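How to plan your viewing at a small film festival

A festival programme can look like a railway timetable the first time you open it. The steps below were written with the Ernwood festival in mind, but they work for most events of that size.

1. Get the grid, then the catalogue

Download the screening grid first. It shows every slot on one page. The catalogue has the synopses, and this year it runs to 148 pages, so leave it until you know which days you can attend.

2. Mark the films you can't see elsewhere

Anything with a distributor's logo beside it will probably reach cinemas or streaming by the autumn. Put a pencil cross next to those. Shorts, student films and older prints go at the top of your list.

3. Check the venues

Ernwood uses two sites. The Romska is the old single-screen cinema by the station. The Krasniqi Hall is across the river, and the walk takes longer than the map suggests if the footbridge is shut. Leave a clear half hour between films at different sites. Introductions start on time but question sessions overrun.

4. Choose a pass

The day pass covers six films. Single tickets are better value if you only want one or two. Passholders still have to reserve seats, and booking for each day opens at 9 the evening before on the Grarent ticket site. Log in early and keep your pass number to hand – the page times out if you go looking for it.

5. Have a second choice for every slot

Prints arrive late and running times change. Write a reserve title under each first choice, at the same site if possible.

6. Leave a gap

Four features in a day is plenty. Keep one slot free for food, or for whatever people in the queue are recommending.

7. Make notes straight away

Write the title, the director and two lines on each film before the next one starts. By the third day the shorts run together. If you are voting for the audience award, hand in your slip at the door, as late slips are not counted.
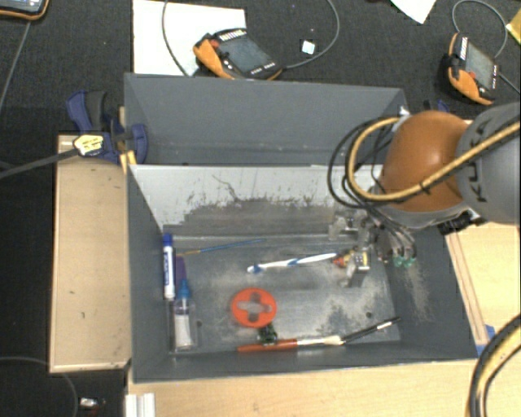

Reserved seats at the Romska are only held until five minutes before the start, so I'd add that to step 4. I lost mine last June while queuing for coffee, and the film was full.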